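Pimenwood Family Centre opens its snack-and-story box project to all local families

For immediate release, April

PIMENWOOD – The Pimenwood Family Centre is pleased to announce that its snack-and-story box project, which started last winter as a small trial, is now open to every family in the area with a child in the first years of school. The boxes are packed at home by parents and grandparents, and are exchanged between families at the centre. There is no fee to take part.

The idea of the project is simple. Each family takes a shallow box or the lid of a larger box, and puts inside it one book in the language which is spoken at home, some small treats and some fruit. The box is then given to another child who is learning the same language. The child reads the book together with an adult, eats the snacks during the week and brings the book back in the same box, filled again for the next child.

In the trial, 30 families took part and 150 boxes changed hands. The families spoke 4 languages between them. The most boxes were in Chinese, and the centre has received many requests to continue.

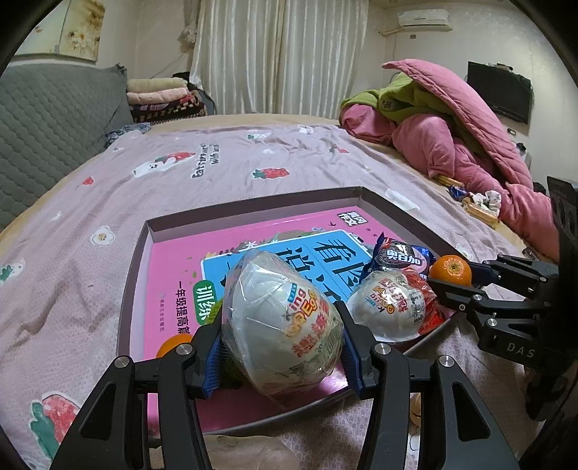 Choosing the book is the part where families ask us the most questions. Our advice is to take a book which is a little bit easier than the child's level at school, so that the reading stays a pleasure. Workbooks are also welcome, if the pages are not yet filled in. The pink one in the tray, with 一年级提高篇 down its cover, is for grade one, and the two characters 看图 in the blue panel tell the child that there will be pictures to look at. For many children who grow up in Canada, looking at a picture and telling what they see is the easiest way to begin, as they can use the words they already have. An adult can write down the new words on a piece of paper and leave it in the box.

What goes into a box

The centre does not give a fixed list. During the trial we found that the following works well, and we ask new families to use it as a guide.

The book should lie flat at the bottom of the box. It keeps the corners straight and it makes a good floor for the other things. Please choose a box which is not much larger than the book, otherwise everything slides to one side on the way to the centre.

Treats should be closed and in their own wrapper, with the list of ingredients still readable. Chocolate eggs and single packets of cookies are popular. Please do not put in home baking, even when it is very good, as the other family cannot know what is in it. We ask for no more than 3 treats in one box.

Fruit should be of a kind with a peel, such as a mandarin or a banana. It should be put in last, on the day of the exchange. A soft mandarin can spoil a book in one afternoon, and two books from the trial had to be replaced for this reason.

A small toy is possible but not necessary. If there is one, it should be light and without small parts which can come off.

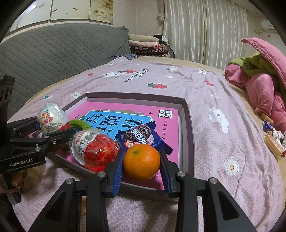

How families can join

Families can register at the front desk of the centre or by leaving a telephone message. At registration we ask for the language of the home, the grade of the child and any allergies. This last point is very important for us. A child with a nut allergy will only be matched with families who have agreed to pack without nuts, and the box is marked on the outside with a coloured sticker.

After registration, each family receives a card with the number of its box. The same number is kept for the whole season. The exchange takes place once a month in the large room on the ground floor, from 4 in the afternoon. Parents may stay for the reading hour that follows, and younger brothers and sisters are welcome also.

Families who have no suitable book at home do not need to buy one. The neighbourhood bookshop Srivastava has agreed to lend a shelf of used children's books to the project, and the stationery store Natell gives the cards and the stickers. Clean flat boxes in two sizes are offered by the packaging firm Fevia and can be picked up at the centre during opening hours.

Books which are needed

At this moment we look especially for picture books and first readers in Chinese, Tamil, Tagalog and Ukrainian. Used books are accepted with pleasure, if the cover is whole and no pages are missing. Pencil marks can stay, but we prefer books without pen. Donations can be left in the blue bin beside the coat racks.

About the Pimenwood Family Centre

The Pimenwood Family Centre offers programs for children and their parents, among them a homework room, a toy library and conversation circles for newcomers. The centre is open to all residents of the neighbourhood.

Media contact: Communications desk, Pimenwood Family Centre. Photographs of the boxes are available on request.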